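Comparing two finger pad styles on hand-held grippers: how do I keep the test fair?

Forum: Manipulation hardware / End effectors
Tags: finger pads, hand-held grippers, marker tracking, wrist camera

Posted by irk_bench

I have two pad designs for the same hand-held gripper body and need to pick one before we order a batch. Set A is the flat silicone pad that came with the Irkdale kit. Set B is a wider, wing-shaped pad with a mesh face, printed in flexible filament. Jaw travel is the same for both.

The plan so far is 25 grasps per object per pad, with 3 objects: a mug, a marker pen and a folded cloth. Each grasp is scored as held or dropped after a short lift. Jaw width comes from a wrist camera that sees the fingers, and the position of the gripper comes from a printed marker on the body.

My first pass gave B a clear lead on the mug and nothing useful on the pen. Two things bother me. I ran all of A in the morning and all of B after lunch, so I had a lot more practice by the time I got to B. Also, the jaw width trace has gaps with B that are not there with A. I assume the wider pad changes what the camera sees, but I have not confirmed it.

Is there an accepted way to run this kind of comparison with a human holding the tool? Everything I find assumes an arm with a fixed approach. We do have a small arm with a Clitix controller, but the pads will be used by hand first.

Posted by Casimiro Esteban

Use the arm. A person will compensate for a bad pad without noticing. Set the same closing force for both, run it overnight, compare.

Mesh wears faster in my experience.

Posted by irk_bench

The arm is an option later on. The people who will use these pads are holding them, so I still need a hand-held result first.

Posted by Eusebio Soler

I did this comparison in February with three pad types on Llorente bodies and got it wrong the first time in the same way you did. The practice effect was larger than the difference between the pads. We had one operator who improved from the first block to the last regardless of what was mounted, and the pad that happened to come last looked best.

What fixed it was the order. Do not run one pad to completion. Split the grasps into blocks of five and alternate: A, B, B, A and so on. If a pad change takes more than a couple of minutes, keep two bodies set up and swap the whole tool. Then you need to check that the bodies match, so swap the pads between them halfway through and see whether the result follows the pad or the body. Ours followed the body on the cloth. One jaw closed slightly off center.

Closing force is the other weak point. With a trigger gripper the operator squeezes harder when something starts to slip, and the score hides it. Log the trigger position if your body reports it. If it doesn't, put a mechanical stop on the trigger and use the same stop for both pads. You lose some realism and gain a number you can defend.

On the gaps in the jaw width trace, I would look at the camera view before changing any software. A wide pad can cover whatever feature you use to measure opening, especially near full close. Save the raw view for a few grasps of each pad and step through the last part of the close. If you measure from a tag or stripe on the finger, it has to stay visible over the full travel. Moving it 3 mm outward was enough for us. If the feature is visible and you still get gaps, suspect exposure. Black pads in front of a window are a poor subject for auto exposure, so fix it manually and turn the tool away from the glass for the calibration run.

I keep the following list taped inside the case lid. It is in the order I do things.

1. Fit the pads, close fully, and check that they meet evenly along the seam. Look through the gripper's own camera for this as well as from the side.

2. Open and close 60 times with no object. New flexible prints settle over the first few dozen cycles, and you don't want that inside your data.

3. Fix exposure and focus. Write both values down.

4. Bring the second gripper into view of the first, with its marker card upright and facing the lens. Step through the saved view and confirm that the card stays readable over the angles you intend to use, and that loose cable stays clear of the pads.

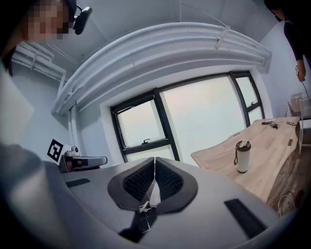
5. Run the blocks in alternating order. Read the order off a sheet so the operator doesn't choose it.

6. Record slips separately from drops. A mug that rotates in the grip and stays up is a different result from one that was held still, and on the mug this was the only score that separated our best two pads.

7. Repeat one block from the first hour at the end of the session, same pad, same object. The difference between the two is your practice effect.

On sample size: 25 per object is enough to find a bad pad and not enough to rank two decent ones. We ended up at 400 grasps in total across everything, and the pen was still a tie. For the pen I would stop scoring held or dropped and measure how far off center you can pick it up.

Casimiro is right that an arm removes the operator. I would use the Clitix setup as a second test with a fixed approach and keep the two sets of results in separate tables. In our case the arm preferred a different pad, a soft one from Saralgate that people disliked because it dragged on release.

Posted by irk_bench

Thanks. I stepped through the raw view and the stripe on the left finger disappears behind the pad over the last part of the close – so it was occlusion after all. I am reprinting B with a notch and will rerun in alternating blocks. The trigger stop is already made, cut from 3 mm sheet.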